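The case against ranking grippers in simulation

Every few months someone publishes a table of grippers ranked by success rate in a simulated drawer task, and every few months someone orders hardware on the strength of it. I think both habits are mistaken, and I say so as a person who runs these trials for a living.

The trouble is contact. A simulator gets the kinematics of an arm very nearly right. Joint limits, reach and link clearance carry over to the bench with little argument. Friction at a small round knob does not. In March we ran 1,737 episodes of a slim parallel gripper against a drawer chest, under two controllers: Griton, a plain impedance scheme, and Pascual, a learned policy. Pascual came out 14 points ahead. Tracey Penrose then changed one friction coefficient, within the range any supplier would accept for painted wood, and the lead fell to 2.

Nothing about the gripper had changed. A reader of the first table would have drawn a firm conclusion about fingertip geometry, and it would have been a conclusion about our contact solver.

Halfdan Vídalín disagrees with me. His view is that rank order tends to survive even when the absolute figures don't, and that a cheap ranking beats none. I would grant this for approach planning, where most of our failures are collisions between the wrist and the furniture. For pulling, I have not seen it hold.

What simulation does well is eliminate. Of 13 finger profiles submitted by Musell, we dropped over half on clearance alone, without machining anything. The remainder went to the bench at Skeltlow, where Denise Bramwell measures pull force with a load cell and a good deal of patience. That is a sensible division of labour, and it should be the usual one.

My request to authors is modest. Report the contact parameters beside the success rate, sweep at least the friction term, and show the gripper's pose at the cabinet as well as the score.
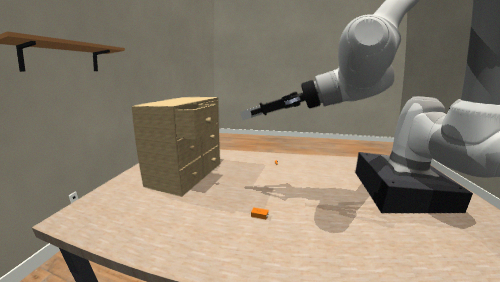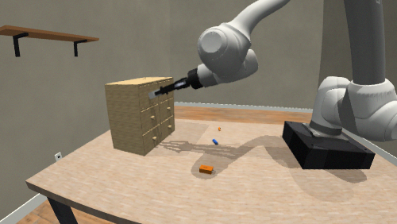
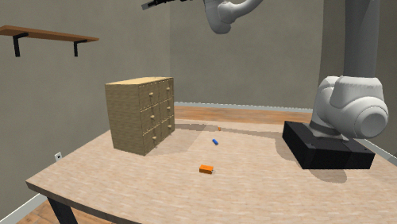 Simulated drawer chest, tabletop and arm. The gripper is at the cabinet's upper front corner in the second render and held high over the table in the third.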